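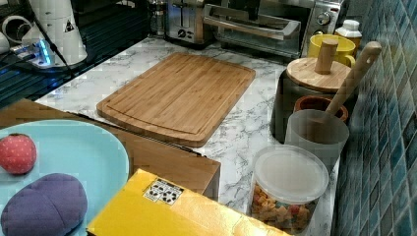
Figure 2. Countertop layout for the transfer task. The cutting board is the target region; the plush items on the blue plate are the objects to be moved.

4.2 Transfer in a Cluttered Kitchen

We next test whether the Revska policy, trained only on bare tabletops, keeps its placement accuracy when the target is surrounded by other items. The counter in Figure 2 was chosen for two properties. Its surface has gray veining that produces false edges in the segmentation stage, and the objects along the tiled wall include a clear container and a frosted utensil cup, both of which return unreliable depth.

Each trial begins with the plush items on the plate. A placement is scored as correct if the object comes to rest fully inside the juice groove of the board. The board is set at an angle to the counter and its pose is not given to the policy. We ran 542 trials over 11 layouts, holding the large appliances fixed and moving the smaller items between layouts.

Revska placed the object correctly in 86 percent of trials. The Sorlow baseline used the same grasp planner and differed only in the placement head. Most of its errors were releases on the groove itself, which we count as failures. Following Coppens, we report no partial credit.

Removing the depth channel changed the result little for the red item and more for the purple one. We attribute this to color contrast with the plate, although the present data do not separate color from shape.

Shares: 11 | Comments: 2

Related items
Lieven Coppens: Scoring Rules for Soft Object Placement
The Ollport Household Layouts, May release
Van Acker Grasp Planner: Technical Notes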